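4.3 Preparing the Tusden gas turbine generator for its first start

Read this section through before you begin. It applies to new units and to any unit that has been out of service for more than 20 days. Two people are needed, one at the local control panel and one at the enclosure door.

CAUTION: Do not bypass the enclosure door interlock. The ventilation fan must be running whenever fuel gas is present in the line.

1. Confirm that the generator breaker is open, locked and tagged.

2. Open the lube oil tank drain and let off any water. Close the drain, then fill the tank to the upper mark on the sight glass.

3. Switch on the auxiliary oil pump at the local panel. Let it run for 20 minutes.

4. Check both bearing drain lines for flow. If either line shows no flow, stop the pump and go to Section 9.

5. Turn the rotor by hand with the barring tool, 2 full turns in the direction of the arrow on the casing. It should move smoothly. Rubbing or a tight spot must be reported to the chief engineer before you go any further.

Note: On ships fitted with the Drikevden reduction gear, engage the turning gear lock after step 5 and release it again before step 8. The lock lever is on the port side of the gear case.

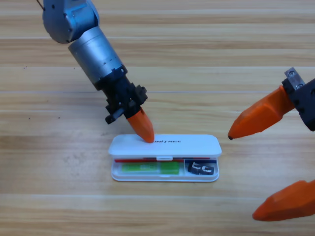
6. Open the fuel gas isolating valve one quarter turn and wait for the line pressure to settle. Open it fully.

7. Test all joints between the isolating valve and the fuel skid with leak fluid. Wipe the joints dry when you are done.

8. At the local panel, select CRANK. The starter motor will turn the rotor without fuel or ignition and stop by itself.

9. Read the vibration figures on page 2 of the display and write them in the log. Keep these readings – the service engineer will ask for them at the first inspection.

CAUTION: Wait 8 minutes between crank attempts. The starter motor can overheat, and damage from repeated cranking is not covered by the warranty.

10. If alarm 69 (low oil header pressure) appears, press STOP and check the filter changeover lever. It must be fully to one side. A lever left halfway will restrict flow to both filters.

11. Close the enclosure door and clear all alarms. The panel should read READY TO START.

Continue with Section 4.4.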